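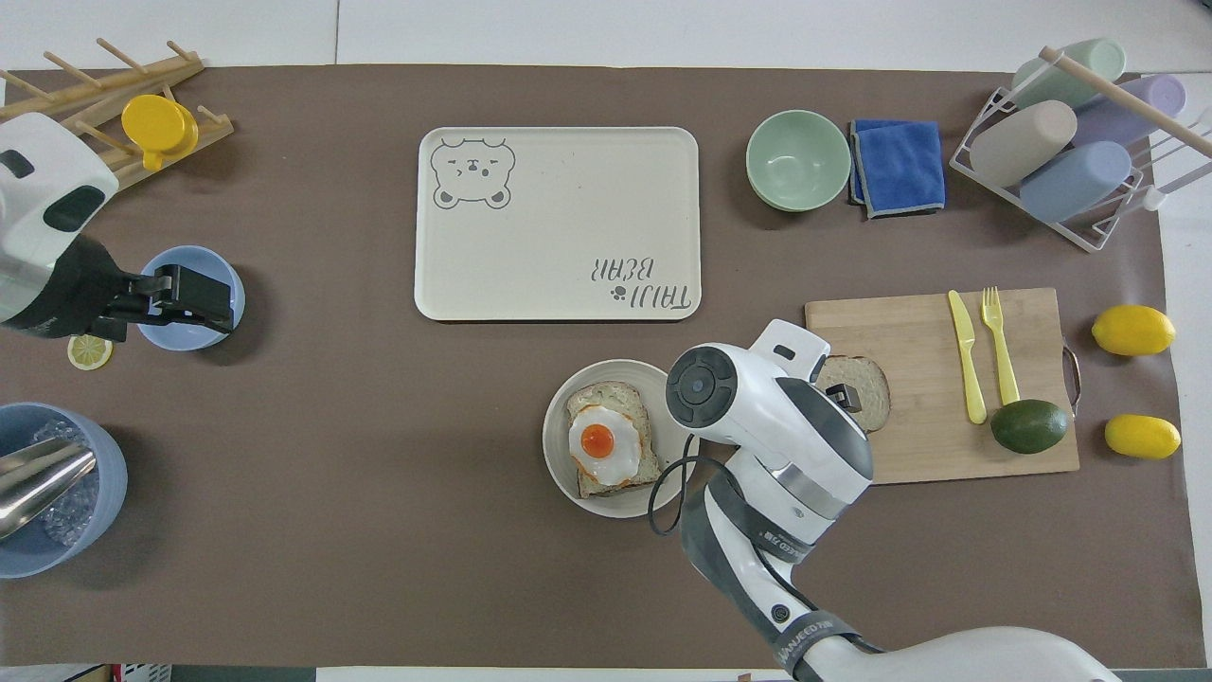 Breakfast station, two arms, with toast and egg on the plate.

About Dritolach

Dritolach helps people buy robots they can afford and will still be on speaking terms with a year later. We plan, budget and schedule equipment for small kitchens, labs and teaching workshops. We don't build arms and we don't take commission from anyone who does, so our holiday gift pile is very small.

Asabe Aliyu and Nektarios Tzavaras started the company after working on opposite sides of the same purchase order. She had written it. He had to bolt the result to a table that was 40 millimeters too narrow. The table now lives in our front office and holds the printer.

How we work

We begin with the job. A client tells us what has to be picked up, and we ask to see all of it, including the slippery items. Cups, bowls, a lemon slice and a fried egg on toast each want something different from a gripper, and the price list rarely mentions eggs.

Then comes Plindon, our planning sheet. It has 411 lines, and the arm itself takes up one. The rest is mounts, spare fingers, cable, training hours, floor space, insurance and the electrician. Clients tend to go quiet near the electrician.

Finally we run a bench trial on tasks close to yours. Trials last 60 hours, spread over as many days as the schedule can stand, and you get the full log, drops included.

Who we are

Asabe runs budgets and has a red pen for each quarter. Nektarios handles layout and brings his own tape measure. Miroslava Dvořáček sets up the trials and buys the groceries. Babatunde Edet reads service contracts all the way to the end – we have stopped asking how he feels about it. Tuva Rønning looks after training and answers the phone until four on Friday.

Visiting

The bench is open to clients by appointment, except in July, when we move everything and look for the screws. A planning review costs $900, with a copy of Plindon and coffee made by a person.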